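Home Topics Machines Earth Body Ask a Question

How a Computer Remembers

2018-10-16
By Selorm Amoah

A computer has to keep track of many things. It keeps your drawings, your games, the time of day and the letter you just typed. The parts that do this work are called memory and storage. They are two separate jobs, done by two separate kinds of parts.

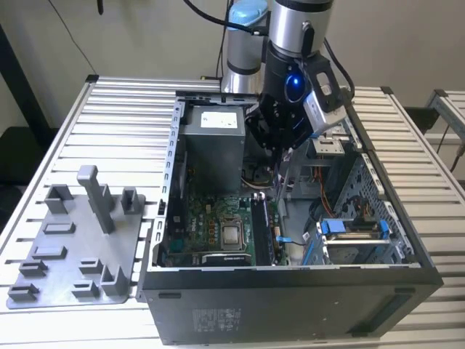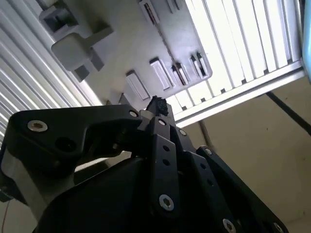

First picture: a desktop computer on its side with the side panel off. The square metal part near the middle of the green board is the processor. The black slots to its right are for memory.

What is a bit?

All computer memory is built from bits. A bit is the smallest piece of information a computer can hold. It has only two values, 0 and 1. You can think of it as a light switch, which is either off or on.

One bit cannot say very much. Eight bits together are called a byte. The eight switches in a byte can be set in 256 different ways, so one byte can stand for any whole number from 0 to 255. The number 213, for example, is stored as 11010101. The number 7 is stored as 00000111.

Letters are stored as numbers too. In a common code, capital A is 65 and capital B is 66. A short story with 783 letters, spaces and periods in it needs 783 bytes in this code.

Working memory

The main working memory is called RAM. The letters stand for random access memory. "Random access" means the computer can go straight to any byte it wants. It does not have to start at the beginning and read through all the others.

Each byte in RAM has an address, which is a number like the one on a house. The processor sends out an address and gets back what is kept there.

In most computers, each bit of RAM is a tiny store of electric charge. Charged means 1 and empty means 0. The charge leaks away quickly, so the computer has to fill it up again many times each second. When the power goes off, the refilling stops and the contents are lost.

Storage

Storage keeps its contents without power. There are two main types.

A hard disk has one or more flat, round plates that spin. A small arm moves over each plate and reads tiny magnetic spots on it.

A solid state drive has no spinning parts. It traps electric charge inside chips, in places where the charge cannot easily leak out.

Storage is slower than RAM – even a fast drive keeps the processor waiting. When you open a game, the computer copies the parts it needs from storage into RAM and works on them there. When you save, it copies your work back.

Try it on paper

Write these numbers in a row: 128, 64, 32, 16, 8, 4, 2, 1. To store the number 200, put a 1 under each number you need to add up to 200, and a 0 under the rest. You need 128, 64 and 8. The byte is 11001000.

Now find the byte for your age.

Words to know

Address – the number that tells where a byte is kept
Bit – a single 0 or 1
Byte – eight bits
Processor – the part that carries out instructions

Checked by Njål Wallin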